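Home | Blog | Pantry | Letters | About me

Blog > At home > Putting things in order

The bedroom that is also a pantry

Feb 17, 2024

In the house where I grew up, the bedroom was the driest room, so the dry food lived there. When I moved to Stokham I promised myself to have a real pantry. I have now lived here for 4 years and I still carry half of my food to the bedroom, exactly like my mother did.

My friend Beathag Gunn came for tea last week and laughed at this. Then she asked a good question: how do I know what I have? I had to admit that I don't. I buy things twice. Last month I bought a bag of rice of more than 200 ounces, and at home the same bag was waiting for me behind the blankets.

So I decided to go through all of it, with the bed as my table. The rule is simple – everything comes out, and I look at each thing before it goes back. Small boxes and plastic bags are the worst, because they slide behind the large containers and stay there until April.

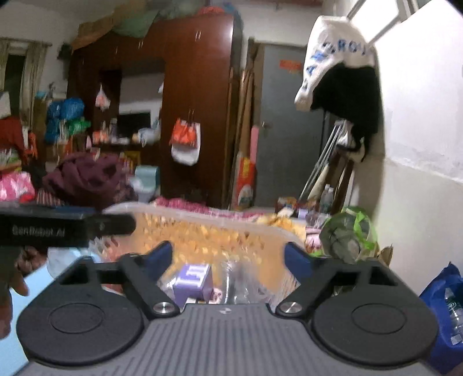
I like the translucent containers best for this work. I can see the color of what is inside without opening the lid, and orange is easy to find even when I am half asleep. With bags I must always open, smell and close again, and after the third one I lose my patience.

The wardrobe is another story. I keep bundles on top of it, almost to the ceiling, and to reach them I need the good chair from the kitchen. Kenneth Aitken, my neighbor, says that what is on top of a wardrobe for 2 winters can be given away. I don't agree with him – blankets are not old newspapers. But I promised to take down one bundle each week and see what it is.

The cloth pile I will leave for another day. First I want to write a list of the food and stick it inside the wardrobe door, with a pencil on a string.

Recent posts
Washing curtains without shrinking them
A walk from Stokham to Strachan
My mother's rice, two ways
How I fold a blanket alone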